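# Nillumstead Character Interviews

Hello, and welcome! If you've wandered in from the Dorkosthorpe reading page, you already know what these are: the made-up conversations I've been writing with the people (and ghosts, and one very opinionated ferry) who live in the Nillumstead novels. If you came some other way, pull up a chair anyway. This folder holds the whole collection as plain text, along with a spreadsheet of all the questions and answers, so that other readers and writers can search it, borrow from it for workshops, or just read it on the train.

## What's in the folder

There are 27 interviews, one file each, and together they come to 2,749 question-and-answer pairs. Yes, that is a lot of questions. The lighthouse keeper would not stop talking and I didn't have the heart to cut her off.

- `interviews/` has the conversations themselves, named after the guest
- `pairs.csv` has every question beside its answer, with the guest's name and the book they come from
- `guests.md` is a short who's-who, with spoilers kept under their own heading
- `CHANGES.md` is my running list of fixes

The guests come from all 4 books. Seven of them appear in more than one, and for those I've used the age and temper they have in the earliest book, except for Rutherford, who is dead in the first and much better company in the third.

## About Rutherford

Rutherford gets the longest file, and people write to me about him more than anyone else. He is the butler at the Jalteo, the hotel where half the second book takes place, and he goes on waiting at table for a good many years after his own funeral. His interview is all about proper dress for the dining room, the soup, and who he'd still like to haunt given a free evening. I wrote it in one sitting in April and have hardly touched it since, apart from taking out a joke about gravy that I'd used twice. 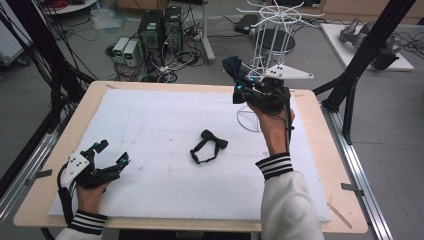
*Black bow tie.*

If you're only going to read one file, I'd start with his and then go on to the two sisters from the boathouse. They interrupt each other constantly, so in the spreadsheet I've given each sister her own row even when she only gets three words in (which happens to the younger one quite often, poor thing!).

## How to use it

Read it, print it, act it out in your kitchen. If you post a piece of it somewhere, please name the collection and link back to the folder. I'd ask that you not sell it or put new words in a guest's mouth under my name. Fan interviews are very welcome, and I love getting them, but they should have your own name on top.

## Known problems

The ferry's answers are in capitals in the text file and ordinary letters in the spreadsheet. A few accents went missing when I saved things on my old computer, and I'm still finding them. The who's-who gives the wrong book for the piano tuner.

Corrections are always welcome, small ones included.

Trinidad Figueroa
Last updated 2023-05-07

Related

- Nillumstead reading order
- A map of the Jalteo, floor by floor
- Questions to ask your own characters
- Dorkosthorpe reading page: spring list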